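El peso del pateador en la segunda ronda

Hondwood llega a la selección de febrero con 22 jugadores bajo contrato y sin especialista fijo.
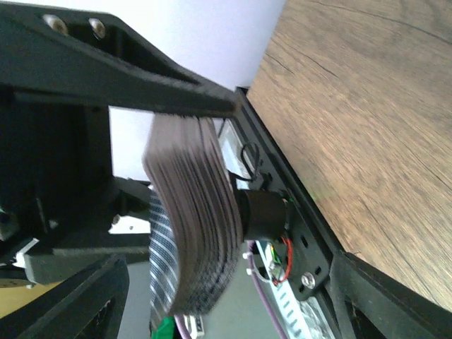
Láminas finas apiladas, parecidas a tarjetas, junto a la mesa.

El informe de Kingate valora 191 patadas de liga menor y sitúa a Rostislav Holub por delante en distancias largas - no así con viento lateral.
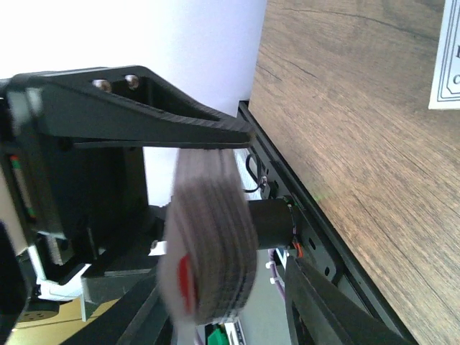 Texto: Liesl Grabner

Plollcombe elige antes y necesita línea ofensiva. Si descarta a Holub, Hondwood puede conservar su tercera ronda. La alternativa, Hendrik Visser, exige un traspaso.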